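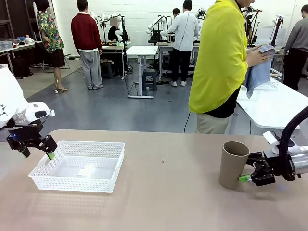 August, abends

Heute wieder der linke Arm. Gegen halb elf hat er mitten in der Bewegung gestoppt, Finger offen, und die Steuerung meldete Überlast am Handgelenk. Last war keine dran. Ich habe quittiert, er lief weiter, und nach zwei Durchgängen stand er wieder. Fehler 114, den hatten wir im Juli in Haltport auch, da war es angeblich ein loser Stecker.

Aufgabe war Korb und Pappröhre, also nichts Schweres. Links den weißen Korb am Rand nehmen, rechts die Röhre halten. Rechts ging den ganzen Tag ohne Störung. Einmal hat der rechte Greifer die Röhre eingedrückt, da war aber die Kraft von gestern noch eingestellt. Mein Fehler, steht im Protokoll.

Geärgert hat mich etwas anderes. Beim dritten Stopp habe ich in den Korb gegriffen, ohne den Notaus zu drücken. Der Arm sackte ein Stück nach unten und drückte mir die Hand gegen den Korbrand. Passiert ist nichts, eine rote Stelle am Daumen, abends schon weg. Trotzdem habe ich es gemeldet. In Plemholm hätte ich für so etwas eine Woche keinen Arm mehr anfassen dürfen, und das zu Recht. In der Halle ist viel los, an den anderen Stationen wird gearbeitet, man will fertig werden und greift eben hin.

Nach der Pause Stecker gezogen, Kontakte angesehen, Kabel neu verlegt. Am rechten Arm hängt es in einem Bogen nach oben, links will ich es genauso haben. Dann 2 Stunden Leerlauf ohne Fehler. Das sagt wenig, ohne Greifen lief er vorher auch.

Dinu ist morgen für die Abnahme vorgesehen, das verschiebe ich. Mail an Cirkdale ist raus, mit Logdatei und der Frage nach einem Ersatzgelenk. Antwort bis sechs keine.

Morgen: Bremse links prüfen, Kraft rechts zurücksetzen, neue Pappröhren mitnehmen.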